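From the Strata Desk: the Internet, Such As It Is

The annual residents' survey closed last month and, for the third year running, the internet has beaten parking as the thing people are crossest about. Parking will be disappointed. We had 278 replies, several of them typed entirely in capitals and one, from Vernedo House, apparently composed on a phone while the connection dropped out, as it ends mid-word.

The short version is that the wiring in the Jovden and Atis blocks dates from when the place was built and everyone had one computer in the study, if they had a study. Now there are two adults on video calls, a kid doing maths on a tablet and a telly that wants an update. Something has to give, and it is usually the call you were being paid to be on.

Nele Jacobs has spent the winter getting quotes. The cheapest came in at $998 a unit, which sounded like a bargain until she read page 7 and found that it didn't include cable.

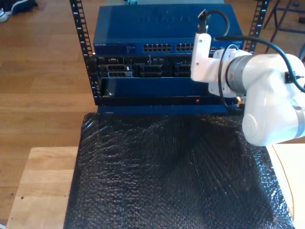 A Netgear network switch. More ports than most of us will ever need.

A few things you can do in the meantime, at no cost to the strata. Get the modem out of the linen cupboard. Towels are lovely but they don't help. If your desk is anywhere near the modem, plug in with a proper cable and leave the wi-fi to the phones. And please give your network a name your neighbours can stand to look at – there are 3 in Alemayehu Court that we can't print.

Eusebio Escobar has offered to run a drop-in session in the common room in September for anyone who'd like their settings looked at. Bring the modem password, or whatever you have in the drawer that might be the password. He can't fix your printer, so please don't bring it.

Comments on the quotes are due by August 31, 2020. Email is preferred, if yours is working. Otherwise there's a slot in the office door.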